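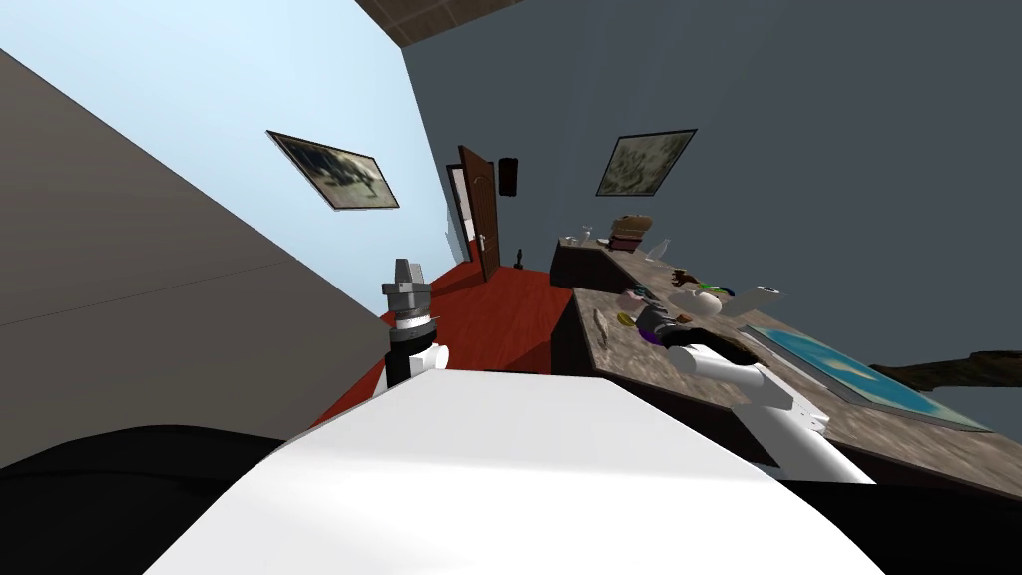 The login screen is what makes people give up, was the first comment of the meeting, before I'd even gotten the notes file open. Two taps to get in and then it forgets you by lunch, so you do it all over again in the parking lot with a customer waiting. A second voice agreed and said the old web page on a laptop was faster, ugly as it was. So we started there, which wasn't the plan, and the agenda got shuffled.

Minutes, field service app, May check-in
Taken by me again. Corrections welcome, just drop them in the thread and I'll fix them.

Sign-in and timeouts
We talked this one to death. The timeout is short because the security folks at Sevwood asked for it back when the app showed full customer billing. It doesn't show billing anymore! So I asked whether the rule still makes sense, and the answer was "probably not, but it's written into the agreement." We agreed to ask Sevwood for a 16-hour session on phones that have a screen lock turned on, and to leave everything else alone until they answer. I'm writing that request. Fingerprint sign-in came up too, and everybody liked it, but it stays parked until we know which phones people really carry.

Which phones people really carry
We don't know. We sent out a survey and got a pretty thin response (I had to look up whether I'd filled it in myself – I hadn't). The Lastura crew mostly use their own phones and some of those are old. The Crăciun office hands out company phones, so they're easy. The suggestion was to read the system version from the app's own logs instead of bugging people with another form. That's fine as long as we tell them we're doing it, and I'd like that in plain words on the settings page, not buried in the policy. Agreed.

Working offline
This was the long one. Right now, if you lose signal halfway through a work order, the app holds your notes but drops your attachments, and it doesn't tell you. We went back and forth on two fixes. One is to keep everything in a queue on the phone and send it when there's signal again. The other is to save a draft and make the user press Send. I was for the queue. The other side of the table pointed out that a queue you can't see is how we got into this mess, and okay, point taken. We ended up with a queue plus a small counter on the home screen showing what's still waiting. Design will sketch it. Nothing gets built before the sketch has been passed around.

There was a side discussion about what happens when two people edit the same work order offline. Last one in wins, for now. I don't love it and I said so, and I'd like it noted that I said so.

Motum
The Motum trial license runs out soon and we have to decide whether to keep using it for pushing updates to the phones. For: it works, and the Crăciun office already knows it. Against: people using their own phones don't want a work tool that can wipe the whole thing, and I can't blame them. There's a lighter setup that only touches our app and leaves the rest of the phone be. We'll try that with 2 people from Lastura before anyone signs anything. If they hate it we'll hear about it fast.

Small stuff
The dark theme makes the date picker unreadable. Known, fix is in the next build.
Push alerts arrive twice on some phones. Still hunting.
The icon – no, we're not reopening the icon.
Search by street name is the most requested thing by a mile, and it moves up the list ahead of the new map.

To do
Me: session request to Sevwood, wording for the settings page.
Design: sketch of the queue counter.
Development: system versions from the logs, double alerts.
Support: find the Lastura testers and ask nicely.

Next meeting is at 2 in the usual room, and sign-in goes first on the agenda, seeing as it'll end up there anyway.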